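Suchbegriff eingeben ... Suchen

Neues vom Gnadenhof: Neves zieht ein und will nicht mehr raus

Als wir im März zugesagt haben, ein verwaistes Zwergziegenböckchen aufzunehmen, war die Rede von einer kurzen Zwischenstation. Zwei Wochen Flasche, dann ab in die Herde. Inzwischen ist Neves fünf Monate alt, frisst wie ein Großer und vertritt weiterhin die Auffassung, dass er kein Tier ist, sondern ein Mitglied der Redaktion. Diesen Rundbrief hat er in einer früheren Fassung gelesen und teilweise verdaut.

Seinen Namen hat er von Rui Seixas, der ihn in einer Obstkiste auf dem Beifahrersitz zu uns gebracht hat und auf der Fahrt angeblich Fado sang. Ob das dem Tier geschadet hat, ließ sich tierärztlich nicht klären. Dr. Hazel Ambrose hat ihn gründlich untersucht, eine leichte Nabelentzündung behandelt und ihm ansonsten beste Gesundheit bescheinigt. In die Akte schrieb sie unter »Verhalten«: laut.

Die ersten Nächte hat Ilham Pangaribuan übernommen, alle vier Stunden eine Flasche, dazwischen Bauchmassage. Wer schon mal ein Zicklein großgezogen hat, weiß, was danach kommt: Es läuft einem hinterher. In den Stall, in den Keller, auf die Toilette, und als Ilham eines Abends mit dem Rad nach Hause wollte, stand Neves vor ihr auf der Straße und schrie, bis bei den Nachbarn das Licht anging. Wir bitten an der Stelle noch einmal um Verzeihung und haben Eier vorbeigebracht.

Die Eingewöhnung in die Herde verläuft, sagen wir, in Etappen. Unsere sechs Altziegen haben den Neuen zur Kenntnis genommen und dann gegen die Heuraufe geschoben. Das ist unter Ziegen normal und sieht schlimmer aus, als es ist. Seit Montag steht er tagsüber mit auf der Weide und hat sich der alten Vollix angeschlossen, einer Dame von stattlichem Umfang, die seit Jahren mit keinem mehr spricht. Sie duldet ihn. Einmal hat sie ihm sogar eine halbe Karotte übrig gelassen, was hier noch keiner von uns geschafft hat.

Abends wird es schwierig. Jaime Mendes, der den Stalldienst macht, hat ihn schon mehrfach aus dem Futterlager geholt, einmal aus einem leeren Eimer und einmal vom Dach des Hasenstalls. Am Zaun kann es nicht liegen, der ist 200 Meter lang und frisch nachgespannt. Jaime vermutet die Tür. 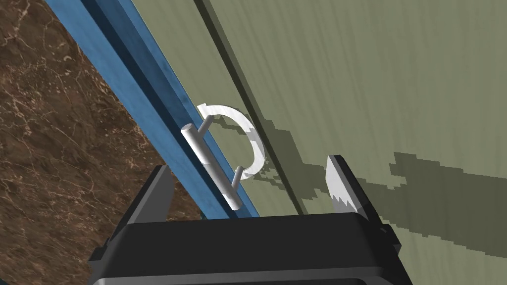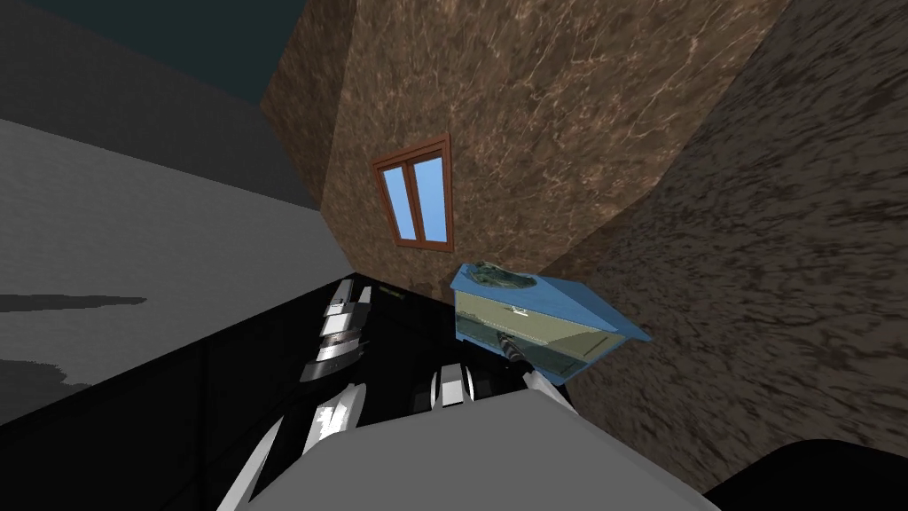

Türen sind für Ziegen überhaupt ein unterschätztes Thema. Mit Lippen und Hornansatz bekommt so ein Böckchen fast jeden Riegel auf, wenn es nur lange genug Langeweile hat, und davon hat Neves reichlich. An einer geraden Griffstange, wie sie weiß auf dem graugrünen Schrank sitzt, könnte er sich mit dem Maul einhängen und einfach rückwärts gehen. Im Futterlager haben wir deshalb auf Karabiner umgestellt, und zwar auf solche mit Schraubverschluss. Der einfache hat einen Nachmittag gehalten. Wer selbst Ziegen hält: Bitte sichert vor allem das Kraftfutter. Eine Ziege, die sich daran überfrisst, ist ein Notfall und gehört sofort in die Hände einer Tierärztin, auch wenn sie noch ganz zufrieden guckt.

Die Aufzucht hat uns bisher 347 Euro gekostet, Milchpulver und Behandlung zusammen. 50 Euro davon hat Gillespie Lennox übernommen, der damit offiziell Pate ist und ein Foto verlangt, auf dem Neves stillhält. Wir arbeiten daran. Weitere Patenschaften sind möglich, auch für Vollix, die sich nichts anmerken lassen wird.

Besuch bitte nur nach Anmeldung und ohne Schnürsenkel, an denen man hängt.

Zuletzt erschienen
- Hühner in der Mauser: Sie sehen nur so aus
- Heuernte, zweiter Anlauf
- Der Esel und die neue Tränke
- Was nicht in den Napf gehört
- Patenschaften: So funktioniert es

Kontakt | Rundbrief abbestellen | © Gnadenhof Ulevel | Nach oben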